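Vernlow opens the doors on 38 new waterside homes at Sirurberg

13/11/2018
By Ghassan Atallah
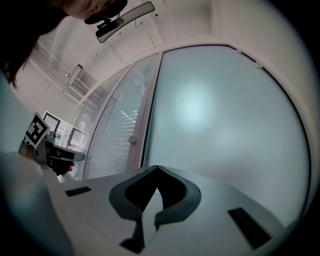

White ceiling and upper walls, with two grey-framed mirrors.

Well, we've done it! I'm chuffed to bits to say that the first homes at Sirurberg are now on the market, and I've hardly been off the phone all morning. I've sold houses for Vernlow for a good few years and I can't remember looking forward to a launch this much.

There are 38 homes in all, a mix of two-bedroom flats and three-bedroom houses, and 5 of them sit right on the water with their own moorings (yes, I've already asked if I can have one, and no, there's no staff discount). The Noguchi is my favourite. It's the biggest of the house types, with a kitchen that opens straight on to the terrace and a proper utility room, so the muddy boots have somewhere to go.

Our builders, Stuta, started on site in July last year and they've put in triple glazing and underfloor heating downstairs as standard. You get to pick your own worktops and tiles too, as long as you reserve before the plastering's done.

A reservation fee of £4000 holds your plot, and it comes off the price when you complete. We had 476 people on the waiting list at the last look, so please do get in touch soon if you're keen!

Viewings are by appointment through the Vernlow sales office. Ask for me, Ghassan, and I'll walk you round myself. Bring a coat, it gets breezy down by the moorings.

5 shares | 0 comments
Last updated: this morning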